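1/ Ultstead, where I work, is getting kitchen robots. We do contract catering, 300 covers on a decent day. Management say nobody loses hours. I've read the slides twice and I still can't find where that's written down.

2/ The supplier is Avham. Their pitch is that the arm learns in a simulated kitchen first, then comes to us already trained. The pack says 454 practice tasks. It doesn't say how many of them it got right, and when I asked I was told that was "a fair question".

3/ So in January six of us were taken off shift to watch the simulator and write notes on what it does wrong. We call it Hesik, after the file name. This is now part of my job. It isn't in my contract and it pays the same.

4/ A lot of it is this view, two grey fingers and a wall of brown marble tiles with gold veins. Our walls are white plastic sheet. I put that in my notes. 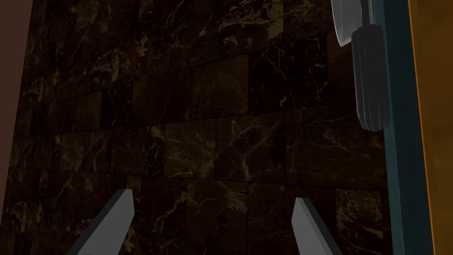

5/ What changes on the floor

Prep starts at 5am instead of 6, so the benches are clear before the engineers want them. The older hands hate it. Two have asked to move to the Lagman site, where there's no trial.

6/ The breaks have gone odd too. We used to stop together at ten. Now somebody has to stay with the screen, so we go in ones and twos, and you hear things late.

7/ To be fair to it, I'd happily hand over pan lifting. My wrists are shot. If it took the heavy stuff and left the cooking alone I'd carry it in from the van myself.

8/ But the list they showed us had 74 jobs on it and lifting pans was near the bottom. Top was portioning, a job people here like because you can sit down for it.

9/ Next meeting is at 2pm in the canteen. I'm asking for the hours promise in writing, and for a pay line for the screen work. Will post what they say.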